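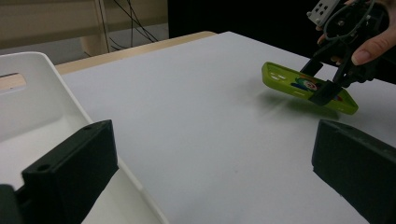
Green phone case, hand grippers, white bin. Wednesday's job.

Journal > Bench days > Rules

2 min read

Newer | Older | Archive | About

2025-04-23

New rule sheet from Morkico this morning, the third version since March. It's 15 rules now. I read it twice over coffee and I'm still not sold.

Rule four says fingers must close on the long edges of the item and never cover a printed surface. Fine on paper. Then you pick up a phone case with a cartoon on the back, and one finger sits over part of the cartoon. Do I bin the take or keep it? The sheet doesn't say. I kept it and wrote a note, and I doubt anyone at Stulen reads the notes.

Rule nine wants every lift held clear of the table for a count before it goes anywhere. Whose count? Mine speeds up after lunch.

We're at 2798 takes against a target of 3000, and I suspect the target is the only rule anybody will check. They call the whole thing a standard -- I'd call it a list of things that annoyed somebody once. The one I'd defend is the break every 25 takes. My thumb agrees.

Asked for a proper definition of "clean grip". Was told to use good judgement, so I suppose that's rule 16.

Mugs tomorrow, under the same sheet, unless they change it again overnight.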